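About us

Hi! I'm Janelle Castillo, and together with Lucinda Whitfield I run Greletti, a small outfit in Pikville that records people showing robots how to do household chores. Most of what we do happens in simulation. One of us puts on the headset, takes a controller in each hand, and drives a two-armed robot through a room that only exists on our computers. 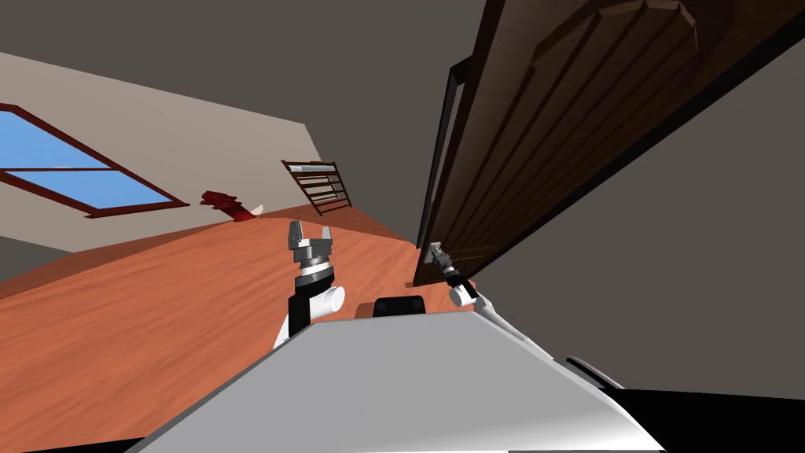 Page last changed: Saturday, October 30, 2021

I used to teach shop class in Fullham, which is better training for this than it sounds (you learn to slow your hands down when somebody is watching them!). Lucinda wrote the software that turns our hand movements into arm movements, and she still can't leave it alone. We have 802 finished demonstrations in the library now, nearly all of them driven by the two of us.

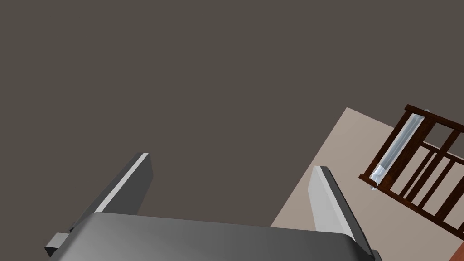 Opening and closing a gripper is the easy bit, just a squeeze of the trigger. Getting it lined up first is where new drivers struggle, and we ask everybody to do 100 practice runs before we keep a single one. I grumbled my way through mine too.

Our first customer was Ostrowski, and they still send us chore lists every October, some of them very strange.
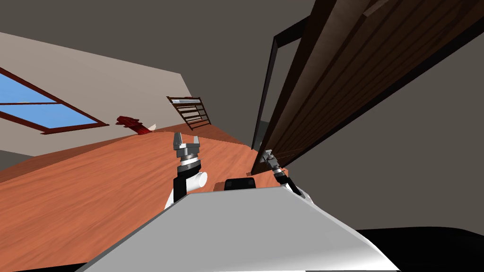

We keep the fumbles as well, in a separate folder, and customers can have those if they ask. If you'd like to try driving, write to Lucinda and she'll find you a slot. Bring a snack, sessions run 2 hours and our vending machine only does gum.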